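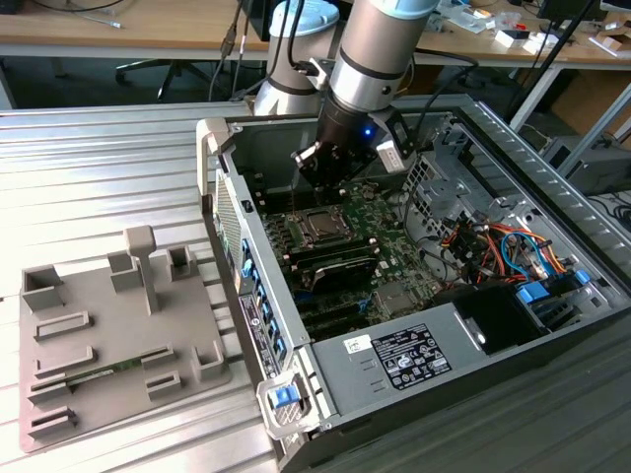
An open desktop tower on the workbench, with the processor showing and no cooler on it.

Getting a garage workbench ready for winter car jobs

Every year, when the evenings get dark before supper, I promise myself that I'll do the small jobs on the car in comfort instead of crouching in the driveway with a flashlight between my teeth. Some years I even manage it! These are the habits that have stuck with me, most of them learned by doing the opposite first.

Clear the bench before you open the hood

I mean really clear it. Old paint cans, the garden hose fitting you've been meaning to return, all of it. Wipe the top down with a rag and a drop of dish soap, then lay out an old bath towel where you plan to put parts. A towel stops little screws from rolling, and it's kind to painted trim and headlight covers, which scratch if you so much as look at them.

Give every bolt a home

A muffin tin is still my favorite tool in the whole garage. Start at the top left and fill the cups in the order things come off the car, then work backward when you put them on again. For trim clips I use a strip of masking tape, sticky side up, with a note in pencil beside each one. Buy a small bag of spare clips while you're at it – old ones go brittle in the cold and you will snap one or two, however careful you are.

Wiper blades

Put a folded towel on the windshield before you take a blade off. The bare arm can spring back hard enough to crack the glass, and I speak as someone who once heard that sound from the kitchen. Measure both old blades before you go shopping, as the driver's side is often longer than the passenger's.

The cabin air filter

On a lot of cars it sits behind the glove box and comes out without any tools at all, though your owner's manual will tell you for certain. Look for the airflow arrow before you slide the old one out and match it with the new one. Mine was so full of leaves and pine needles the first time that I felt I should apologize to my passengers. If the windows keep fogging up, try this before anything more expensive.

Door seals and sticky locks

Wash the rubber seals with warm soapy water, let them dry completely, and rub in a thin coat of silicone grease with a soft cloth. It takes me 30 minutes for all four doors and the trunk, with a cup of coffee somewhere in the middle, and it keeps them from freezing shut. I use the Kukeo grease in the little tub, but any plain silicone one will do nicely. Keep it off the glass, or you'll be polishing smears until spring.

Batteries and tires

Check that the battery terminals are clean and snug, with the engine off and your rings and watch in a drawer. Check tire pressures in the morning before you've driven anywhere, going by the sticker inside the driver's door and not the number on the tire itself. Write the readings on a card and tuck it in the visor – then you can tell a slow leak from a cold snap.

Last updated: 2020-11-10

We use cookies to remember your settings and see which tips are read most. By continuing to use the Gerside Home & Garage pages you agree to our use of cookies.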